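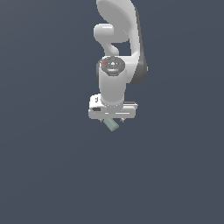
Diapo 1. Brazo en simulación, bloque sujeto en la pinza.

NOTAS PARA MÍ – no leer tal cual. Charla de la sesión de febrero, bloque de compras. Empiezo a las 9:40, tengo que soltar el micro a las 10 y algo.

Saludar. Dar las gracias a Réka Oláh por el hueco en el programa. Decir quién soy en una frase, no contar otra vez lo de la tesis.

Idea de partida: en Costello queríamos comprar una celda con brazo para coger piezas sueltas. Teníamos presupuesto para una, no para equivocarnos. Así que antes de firmar nada, simulador. Todo lo que enseño hoy sale de ahí, render puro. Repetirlo si veo caras raras.

Pregunta a la sala: ¿cuántos habéis comprado una pinza antes de saber qué ibais a coger? Esperar. Normalmente se ríen dos o tres.

Partidas del presupuesto, decirlas despacio:
– brazo
– pinza y dedos (los dedos van APARTE, subrayar)
– bancada y anclajes
– vallado o escáner, según lo que diga la evaluación de riesgos
– integración, horas de alguien que sabe
– formación
– repuestos del primer año

El error clásico es pedir oferta del brazo y ponerle un pellizco para "lo demás". Lo demás era más de la mitad en nuestro caso. No dar la cifra exacta, compras no quiere.

Contar lo de Beda. Oferta buena, plazo de 12 semanas, pero los dedos estándar y punto. Si quieres otros, pedido nuevo y plazo nuevo. Imow al reves: más caro de entrada, dos juegos de dedos incluidos. En la tabla comparativa salía perdiendo porque la tabla no tenía columna de dedos. Pusimos la columna. 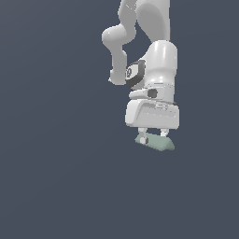

Diapo 2. Pieza alargada y redondeada entre los dedos.

Aquí parar un momento. Con un bloque de caras planas cualquier catálogo vale. Con algo así, de perfil redondeado, que se va afinando hacia un lado, la pregunta ya es por dónde lo agarras y cuánto dedo apoya de verdad. Que miren los dedos y no el brazo. Todo el mundo mira el brazo.

Números de la simulación:
– 500 agarres por geometría, con la orientación cambiada cada vez
– 2.000 en total entre las cuatro geometrías
– tiempo de preparación: alrededor de 10 días de una persona, y de ésos la mitad peleándonos con los modelos 3D de las piezas

Eso último hay que presupuestarlo. Si no tienes los CAD de tus piezas, es dinero. Nosotros teníamos los de tres, la cuarta la midió un becario con pie de rey. Salió bien pero no es plan.

Lo que la simulación NO te dice (ojo, aquí siempre preguntan): fricción real, desgaste de la almohadilla, aceite en la pieza, cable que se engancha. Para eso pedimos una semana de préstamo con nuestras piezas encima de la mesa. Los de Grultbridge lo aceptaron a la primera, otros dos proveedores pidieron fianza. Preguntadlo ANTES de la oferta final, luego ya no hay ganas.
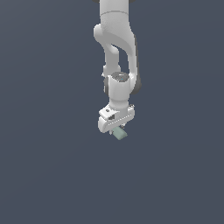 Diapo 3. Otra vista del brazo, bloque inclinado y mano algo ladeada.

Con ésta hablar de sitio. El bloque va en diagonal, la muñeca también necesita girar, el codo sale hacia un lado. En la simulación no hay nada alrededor, ni mesa ni paredes, y queda todo muy limpio. En nuestra nave hay una columna. La columna nos costó mover la bancada sobre plano dos veces y cambiar el modelo por uno de más alcance.

Consejo práctico: meted la columna en el modelo el primer dia. Y el armario eléctrico. Y la puerta del armario abierta.

Calendario de compra, como lo haría hoy:
– primero las piezas, lista cerrada y firmada por producción
– luego dedos y pinza
– luego el brazo que pueda con eso y llegue
– préstamo de una semana
– oferta final con repuestos dentro

Nosotros lo hicimos casi al revés. Contar rápido la reunion en la que producción añadió una pieza nueva con el pedido medio redactado. No alargarse, la última vez me comí cuatro minutos con esto.

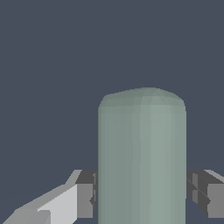

Diapo 4. Cilindro de punta abombada, un dedo a cada lado.

Detalle de cerca. Preguntar: ¿abre bastante la pinza para esto? Ésa es la cota que hay que pedir por escrito, apertura útil, con las almohadillas puestas. En una de las ofertas venía la apertura sin almohadillas. Parece una tontería hasta que tu pieza más ancha es justo la que no entra.

También: tolerancia al acercarse. Si el hueco a cada lado es mínimo, necesitas visión mejor o un utillaje que te deje la pieza siempre igual. Las dos cosas se pagan. El utillaje sale mas barato casi siempre, pero ata las manos si cambias de referencia.

Si voy mal de tiempo saltar a mantenimiento: contrato anual sí, pero leer qué cubre. Dedos y almohadillas suelen ir como consumible.

Preguntas que me van a hacer:
¿Comprar o alquilar? Alquilar si no tienes cerrada la lista de piezas.
¿Segunda mano? El brazo quizá, la controladora con mucho cuidado, mirar si todavía hay soporte.
¿Cuánto costó todo? Remitir a compras, hablarlo en el café.

Dejar la plantilla de la tabla comparativa (la buena, CON columna de dedos) a Réka para que la reparta. Llevar adaptador HDMI.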